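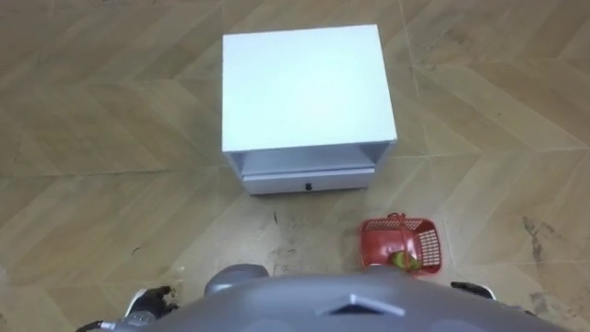

The top is for whatever has to be found in the dark, and the drawer is for whatever should not be found by visitors. One participant in our home interviews put it in those words, and we have kept coming back to them, as they say in a single breath what took us most of a winter to work out from our notes. Another told us that her bedside drawer was the only part of the house she had never once tidied for company, and that she rather liked it that way.

Figure 1. A white bedside cabinet with an open shelf and one drawer, and a red carrying basket on the floor beside it.

4.2 Surfaces, shelves and drawers at the bedside

In this section we turn from the kitchen, where so much of the earlier writing on household order has been done, to the small cabinet beside the bed. We are fond of this piece of furniture, and we hope the reader will bear with us while we give it more room than it usually gets. The type in Figure 1 is as plain as they come: a square top, a shallow open space under it, and one drawer with a round knob. It offers three places to put a thing down, and each of the three was used quite differently in the homes we visited.

Of the 37 households that took part in the Inside study, 30 kept at least one cabinet with both a shelf and a drawer in a bedroom. We asked people to walk us through the contents in whatever order they pleased, and nearly all of them began with the top (often while apologizing for it, which we always told them was unnecessary). Glasses, a lamp, a phone and its charger, water, hand cream. People spoke of these as things "in use," even when the hand cream had plainly sat there since September. The top was cleared often and filled again just as often, and in the Skikent homes in particular it was wiped down as part of making the bed.

The open shelf was a more puzzling case. Participants had trouble saying what it was for, and several laughed when we asked. Books that had been started and set aside ended up there, along with magazines, a folded sweater, a box of tissues too tall for the drawer. We came to call this the waiting place, borrowing a phrase from a participant in Fostivgate who used it for the bottom stair, where she left anything that needed to go up.

The drawer held the most and was talked about the least. Some drawers contained up to 100 separate items by their owners' own listing, among them old letters, spare buttons, foreign coins and keys to locks long gone. Following Partanen's distinction between stored and kept objects, we would say that the shelf stores and the drawer keeps. People knew roughly what was in there and were in no hurry to know more exactly.

We should also say a word about baskets. In 11 homes a small basket with a handle traveled between rooms during tidying, and it was commonly set down on the floor next to whichever piece of furniture was being dealt with. Things came out of it and went into it in the same visit, so that it served as a kind of extra drawer on loan to the room. Parents of young children relied on it heavily, and one father described his evening round with the basket, picking up toys from the hallway onward, with such obvious pleasure that we have quoted him at length in the appendix.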